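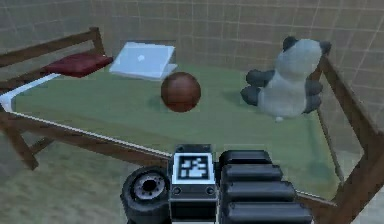

Bedroom 14, with the panda looking the other way as usual.

The Ball Job

By kettlebird
3 November 2024

My mum thinks I make beds for a living. I've explained it to her over the phone more than once and she always comes back to the beds, and I suppose there is a bed, so fair enough.

What I do is drive an arm. The arm lives in a simulator belonging to a company called Weltari, and I live in a flat above a tyre place in Nevberg, and every morning after I've fed the cat I put my hand through the strap of the controller and we get on with it. The job sheet gives me a sentence. Put the ball on the pillow. Close the laptop. Move the panda beside the ball. I do whatever the sentence says, the software records every wobble of my wrist, and at the end I press the green key if it went well or the red key if it didn't. Then the room puts itself back and I do it again.

Weltari called these episodes, which made me feel like I was on telly.

There were lots of rooms. Kitchens were everyone's favourite (so many cupboards!) and paid a bit better. I got bedrooms. Bedroom 14 had tiles on the wall, like a swimming pool change room, and I spent my whole first week wondering who'd tile a bedroom. Green mattress, dark red pillow, silver laptop, brown ball, panda. I got to know that bed better than my own. I never once saw the door. I'd decided it was behind me, and I'd also decided, I couldn't tell you why, that it was open.

The ball was awful. You'd think a ball would be a nice easy thing to pick up, but a gripper comes down on a ball a whisker off centre and away it scoots, over the edge, gone, red key. The trick is to come in from straight above and be slow for the last little bit - slower than you can stand. I used to hold my breath. I learned to do it with the radio off.

And the panda. Look, the panda was only in the way some of the time. But when I had the ball up and was carrying it anywhere, I'd swing a bit wide on the panda's side so as not to clip an ear. Then at some stage in my second week I started stopping there. Just for a moment, ball in the gripper, level with those round dark ears. Sort of a nod. It was a lonely sort of job and you say good morning to whatever's about.

I didn't think of it as a thing that was being recorded. I know how that sounds. Everything was being recorded, that was the whole arrangement.

The quota for the ball job was 500 good ones. I got there in April, on a filthy wet afternoon with the gutters going over, and the sheet on my screen said "Complete" and gave me a laundry room instead. I was a bit flat about it. I had a biscuit. The laundry room had a basket and two towels and no one to nod at.

Anyway, I'd more or less forgotten about Bedroom 14 when a message came round asking if any of us wanted extra hours on review. Review is when they've trained the thing up on all our episodes and it has a go by itself, and you sit with your hands in your lap and press green or red. It's very strange not to drive. It's like being in the passenger seat with a learner, and you keep putting your foot down on a brake that isn't there.

They called the model Stikach. I was given 42 runs of the ball job to mark.

The first few were a shambles. It came in crooked and the ball went off the bed. I was quite pleased, if I'm truthful, because I'd found it hard and I wanted it to be hard. Then the ninth or tenth one came down straight, and slowed, and slowed some more, and I noticed I'd stopped breathing. Got it. Up came the ball, lovely and steady. It swung out wide towards the panda.

And it stopped.

Not for long! If you were marking it cold you'd have put it down to a hiccup in the software. But I knew exactly how long it was. It was as long as good morning. Then off it went to the pillow, set the ball down, opened, lifted away.

I pressed green. I sat there. The cat came in and looked at me and went out again.

It did it in the next one too, and the one after. There was one run where they'd shifted everything about and the panda was down the other end of the mattress, nowhere near the path, and the arm went the long way round, stopped, and came back. I laughed so much I had to take my headset off, and then I wasn't really laughing.

There's a notes box under the keys. You're supposed to put in anything unusual. The training pages are very clear on this, there's a whole section, and what you're meant to write is something like "unneeded pause in mid-carry, check source episodes for operator habit". And then someone at Weltari goes back through nearly 500 of mine with a little pair of scissors, and cuts it out, and the next Stikach goes straight from ball to pillow without looking left or right. Which is what they're paying for. It'd be quicker. I do see that.

I had the box open for ages. I typed the sentence out properly, with the full stop. The tyre place was shutting up downstairs and I could hear the roller door.

Then I thought, well, they'll have other people reviewing, won't they. Someone sharper than me will pick it up. And I took the sentence out again one letter at a time and left the box empty, and marked the rest of the runs as fairly as I could, and I want it known I gave reds where reds were due.

I rang Mum that night. She asked how the beds were.

I said they were good. I said one of them had started making itself, and she said about time, and did I want the blue doona cover, because she was having a clear-out.

Filed under: Short fiction
Shares: 42
3 comments

pikelet
The long way round and back again, I had to go and stand in the kitchen for a minute.

ndlovu_reads
I used to label photos for a living and I'm certain there's a bit of my bad mood in something out there. Loved the mum. Would she really not have written the note though? I go back and forth.

gumboot
"I want it known I gave reds where reds were due" - yes you did, love. More of these please!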